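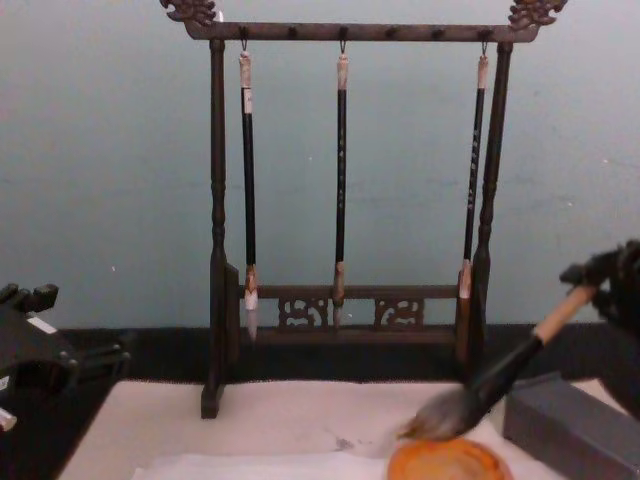

Department of Adult and Continuing Education, Grarnivis College

For most of the past century, handwriting was taught in schools as a matter of course and given little thought afterwards. A pupil learned to form letters, was marked on neatness for a few years, and then went on to write quickly and badly for the rest of a working life. The return of handwriting as something adults choose to study, in the evening and at their own expense, is therefore of some interest to those who plan courses.

The College first offered a brush calligraphy class in a single room of the Tedura building. It was listed between bookkeeping and conversational Spanish, and was expected to run for one term. Last year 763 people enrolled in the writing courses as a whole, which now cover italic hand, copperplate, brush script and a short course in everyday handwriting. The last of these fills first. Places released in January are usually taken before the end of the month.

The reasons given on enrolment forms vary a good deal. Many students work at a screen and wish to spend one evening a week away from it. Others have been asked to address wedding envelopes, or have inherited letters which they find hard to read. A smaller group come from families in which brush writing was practised by grandparents and then dropped. The Department does not favour one reason over another, and the tutors are asked to teach the same lesson to all.

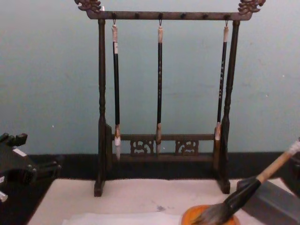 Adelaide Penhallow

Progress is slow in the early weeks. A beginner on the brush course spends the first three sessions on single strokes, and the first full character is not attempted until the fourth. Students who have taken other evening classes sometimes find this hard to accept. The Department has considered a quicker start on two occasions and has decided against it each time, on the advice of the tutors, who found that those who hurried the strokes had to be taught them again by half-term.

Materials are a fair concern for anyone on a limited budget. A student needs one brush of middling size, a bottle of ink and a supply of cheap practice paper. Old newspaper will serve for the first month. Brushes should be rinsed in cool water until it runs clear, pressed gently back to a point and hung with the tip down. They should not be left standing in a jar of water, where the hairs bend and the glue at the root begins to give. Ink sticks and stones may be bought later, if at all.

The College library holds 2732 items on writing and lettering, among them the Lenz bequest of copybooks and trade manuals. These were made for clerks and were used hard. Several carry the practice lines of their owners in the margins, with the same capital tried over and over down the page. Students may ask to see them at the reading room desk, and more than 40 did so last term. Pencils only are allowed in the reading room.

Whether such courses lead to better everyday handwriting is less certain. The tutors report that most students write more slowly at the end of the year than at the beginning — and that their shopping lists remain much as they were. The Department does not offer a certificate in any of the writing courses and has no plans to introduce one. An end-of-year display is held in the Gindasov Hall, where each student may show one sheet. Work is hung in order of surname, without marks or prizes, and should be collected within a week of the display closing.

Related items

Bookbinding for beginners: a review of the first year
What the Lenz copybooks tell us about office life
Evening study and the working week
Changes to reading room hours
Gindasov Hall: notes for exhibitors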